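**보도자료 | 9월 배포**

# 접시 놓는 법부터 다시 배웁니다: 트로쿠드사이드 '옥수수 한 상' 상차림 모임, 9월에 문을 엽니다

안녕하세요, 트로쿠드사이드(Trokudside)에서 상차림 모임을 꾸리고 있는 우르슐라 사도프스키(Urszula Sadowski)예요. 보도자료라고 하면 원래 좀 점잖게 써야 한다던데, 저는 그런 글은 쓰다가 제가 먼저 졸아서요. 그냥 평소 말하듯이 쓰겠습니다. 기자님들, 필요한 데만 쏙쏙 골라 가셔도 괜찮아요!

소식부터 말씀드릴게요. 체스틀로(Cestlow)가 주최하는 가정 상차림 모임 '옥수수 한 상'이 9월에 시작합니다. 한 번에 두 시간, 두 번 나오시면 끝나는 짧은 과정이고요, 요리 수업은 아니에요. 불은 한 번도 안 켭니다. 접시를 꺼내고, 자리를 잡고, 음식을 가운데 두고, 다 먹은 다음에 다시 거두는 것까지만 해요. "그걸 배워야 하나요?" 하고 물으시는 분이 꼭 계신데, 저도 예전에 똑같이 물었던 사람이라 할 말이 많습니다.

저희 집 이야기를 조금 할게요. 아이들이 어릴 때 저녁마다 밥상 차리는 게 전쟁이었어요. 음식은 다 됐는데 접시가 없고, 접시를 꺼내면 놓을 자리가 없고, 겨우 다 놓으면 누가 와서 한쪽으로 죽 밀어 버리고요. 그러다 체스틀로의 다리우시 소프차크(Dariusz Sobczak) 씨와 같이 일하게 됐는데, 이분이 상을 차릴 때 접시부터 전부 놓고 그다음에 음식을 올리더라고요. 별것 아닌 순서인데 그날 저녁 집에서 해 보고 깜짝 놀랐습니다. 식구들이 알아서 자기 접시 앞에 앉는 거예요!

그래서 이번 모임도 딱 그 순서로 갑니다. 재료는 일부러 단출하게 잡았어요. 무늬 없는 흰 접시 몇 장, 그리고 옥수수 하나. 메뉴가 화려하면 다들 음식만 쳐다보느라 접시 간격은 안 보시거든요(저도 그래요). 옥수수는 노란색이 또렷해서 회색 상판 위에서 참 예쁘기도 하고요.
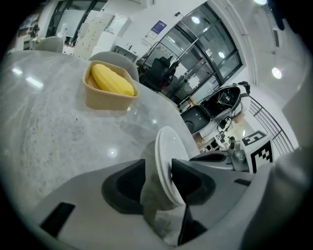

흰 접시와 노란 옥수수로 꾸린 회색 테이블 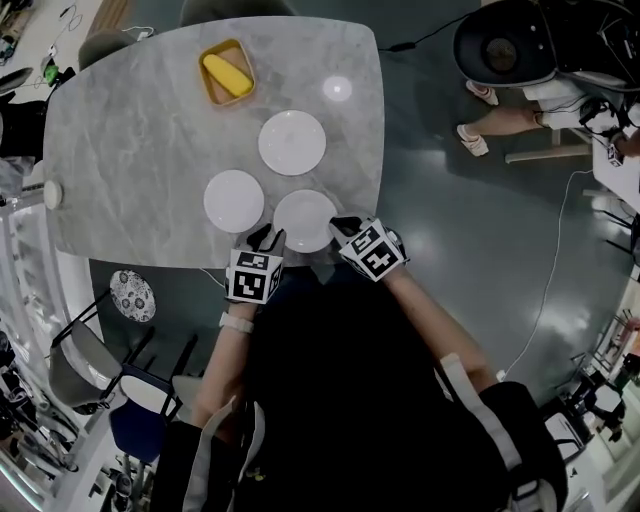
첫 시간에는 접시만 가지고 한참 놉니다. 세 장을 한 줄로도 놓아 보고, 세모꼴로 벌려도 보고, 한 장을 내 앞으로 당겨도 봐요. 팔꿈치가 부딪히는지, 가운데 음식까지 손이 닿는지, 앉아 보면 금방 아시게 돼요. 정답은 없습니다. 왼손잡이 식구가 있는 집이랑 없는 집이 다르고, 둥근 상이랑 네모난 상이 또 다르니까요. 저는 옆에서 참견만 좀 할게요. 참견은 제가 잘합니다.

접시 드는 법도 다룹니다. 가장자리를 살짝 잡고, 내려놓을 때는 한쪽 끝을 먼저 대고 나머지를 천천히 눕히기. 이러면 돌 상판에서도 '딱' 소리가 훨씬 덜 나요. 밤늦게 간식 드시는 분들께 특히 권합니다. 한 손에 여러 장 쌓아 나르는 건 안 가르쳐 드려요. 멋있긴 한데, 제가 그러다 깨 먹은 접시가 한두 장이 아니라서요.

둘째 시간은 치우기예요. 솔직히 저는 이쪽이 더 좋아요. 먼저 음식 담은 그릇을 빼고, 접시는 같은 크기끼리 모으고, 마지막에 상판을 한쪽 끝에서 반대쪽 끝으로 쭉 닦습니다. 반질반질한 상판은 불빛이 비치니까 고개를 조금 숙여서 보면 덜 닦인 자리가 다 보여요. 이 재미를 알고 나면 식탁에 영수증이며 머리끈이며 쌓아 두기가 아까워집니다. (저희 집 식탁은 그래도 가끔 쌓여 있어요. 사람 사는 집이니까요.)

다리우시 씨한테도 한마디 해 달라고 졸랐더니 이렇게 답을 주셨어요. "비싼 그릇은 필요 없습니다. 집에 있는 접시를 꺼내기 쉬운 자리에 두는 것만으로도 저녁이 달라집니다." 그러고는 꼭 써 달라면서 하나를 덧붙이셨어요. "옥수수는 식기 전에 드세요."

모임이 끝나면 참가하신 분들께 우브스카(Uvska)라는 작은 안내 책자를 드려요. 저랑 다리우시 씨가 같이 만든 건데, 상 크기별로 접시 놓는 그림이랑 치우는 순서가 들어 있습니다. 초판은 691부를 찍었고요, 모임에 못 오시는 분들도 크라메르(Kramer) 서점 계산대 옆에서 그냥 가져가실 수 있게 해 두었어요. 냉장고에 붙여 두고 보시라고 맨 뒷장은 뜯어지게 만들었습니다. 제가 제일 고집부린 부분이에요!

**모임 안내**

- 이름: 옥수수 한 상
- 시기: 9월, 저녁 7시 시작
- 구성: 두 시간씩 두 번
- 준비물: 집에서 자주 쓰는 접시 한 장(짝이 안 맞아도 좋아요)
- 주최: 체스틀로
- 신청: 체스틀로 안내 데스크 또는 크라메르 서점

아이와 함께 오셔도 되고 혼자 오셔도 됩니다. 아이들은 접시 놓는 걸 어른보다 훨씬 진지하게 해요. 다만 유아용 의자는 따로 없으니 필요하시면 신청하실 때 미리 말씀해 주세요. 취재하러 오시는 기자님들도 오시면 접시 한 장씩은 놓고 가셔야 해요.

문의는 체스틀로로 주시고, 우르슐라를 찾으시면 제가 받습니다. 오전에는 자리를 비울 때가 많으니 점심 지나서 연락 주시면 제일 좋아요.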